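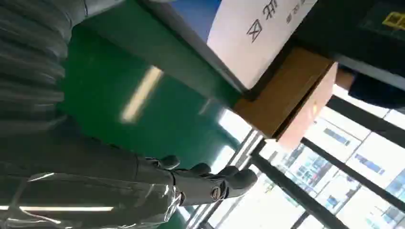 Start with the floor, Orysia Stelmakh told me, and leave the shelves for another day. It's the one piece of advice I've carried through every workroom tidy since, and I have had a few!

A glossy green floor is a lovely thing to live with, I think. It picks up the light from the ceiling and the daylight too, and it makes a plain old room feel cheerful before anyone has put the kettle on. It also shows every scuff, so at Kobzar they sweep at 5 in the afternoon and mop after that, working back towards the door.

Signs come next. Big black characters on white can be read by someone with their arms full, and the small print can wait until they've set the load down. Orysia spent two evenings on the lettering for hers – the first colour she tried was a pale grey, and Antonina Semeniuk walked straight past it.

Pleated cloth wants a good shake outdoors every April. Plastic covers get a wipe with a damp rag, creases and all, and go back on once they're dry.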